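Dish-rack gripper comparison

A dish-rack gripper comparison is a bench procedure used to rank robot end effectors on the handling of household tableware. The term covers a family of related tests in which an arm of fixed type, running a fixed controller, is fitted with different fingers in turn and asked to move plates between a flat surface and a slotted rack. The version most often cited is the Rimdale procedure, named for the workshop where it was written down. It is applied mainly to two-finger parallel grippers, although suction cups and three-finger hands have been run under modified rules.

Background

Early gripper trials at Rimdale used blocks, cylinders and foam balls. These gave repeatable results but separated the candidates poorly: most parallel grippers scored within a narrow band. Plates were brought in as a harder case. A plate lying flat offers no vertical side to close on, its rim stands only a short distance above the table, and the mass sits well outside the grasp once the plate is lifted by one edge. Fingers that were indistinguishable on blocks gave widely different results on plates.

Finger geometry

The main variable is the shape of the fingertip. Blunt pads make good contact with a rim that is already raised but tend to push a flat plate along the table. Tapered fingers can place one tip over the face of the plate while the other stays outside the rim, at the cost of a smaller contact patch.

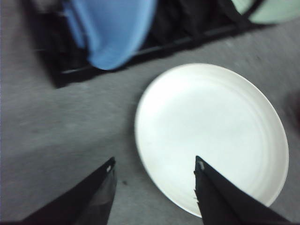

Gediminas Koppel
Contributing editor, end effectors and bench testing

Fingers of the tapered type may be smooth or carry a toothed strip along an inner edge. The strip is meant to resist rotation of the plate about the grasp point during the lift. In the Rimdale runs toothed fingers reduced rotation on matte tableware and had little effect on glazed pieces. They also wear: the Nadar finger set was withdrawn from comparison after 913 cycles, when the teeth had rounded enough to change the result.

Fasteners near the tip are a known source of error. A screw head that stands proud of the finger can reach the plate before the finger surface does, and the controller then registers contact early. The procedure requires heads to be flush or recessed and asks that they be checked before each block of runs.

Procedure

A standard comparison consists of 27 runs per finger set. The arm starts from a fixed pose above the table, descends to the target plate, closes, lifts, rotates the wrist and inserts the plate into a named slot. Force limits, approach speed and closing speed are held constant. The operator may not adjust the position of the rack between finger sets.

A run is scored on 4 items: acquisition, lift, insertion and release. Each is marked pass or fail. Partial credit was tried in a draft and dropped, as two operators scoring the same recording often disagreed. A plate that is dropped but recovered by the arm without help is marked as a failed lift, and the run continues.

Camera placement

Wrist cameras are preferred to overhead cameras for the insertion phase – the slot is usually hidden from above by the plate in hand. The drawback is that the fingers take up part of the view and lie very close to the lens. Blur during wrist motion is a second limit, and the Nirkness variant therefore adds a short pause before each image used for localization. 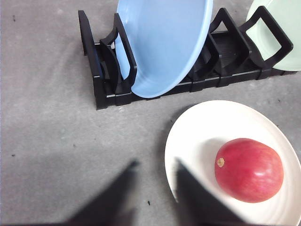

Object detection in the rack test has to separate the target from everything else within reach of the fingers. Plates already standing in the slots have rims much like the target's and are a common source of false matches. A second difficulty is the loaded plate. With a red apple sitting on the white plate, the near finger can lie over the rim and still end just short of the fruit, so the space left for closing is set by the load and only partly by the plate. Under the Rimdale rules a load must be removed before the plate is racked. The Nirkness variant scores the removal as a separate pick.

Controllers

Position control with a force cutoff is the baseline. Impedance control, as used in the Flirnuteo controller, lets the fingertip follow the slope of the rim and generally improves acquisition with narrow tips. It is less helpful at insertion, where compliance allows the plate to tilt against a divider and jam. Some operators switch modes between lift and insertion; results obtained this way are listed separately.

Limitations

The procedure says little about bowls, cups or cutlery. Results also depend on the table surface, and scores from a coarse cloth should not be compared with scores from a smooth counter. Plate diameter was left open in the original text. A later revision fixed it at 6 permitted sizes, with the size recorded for every run.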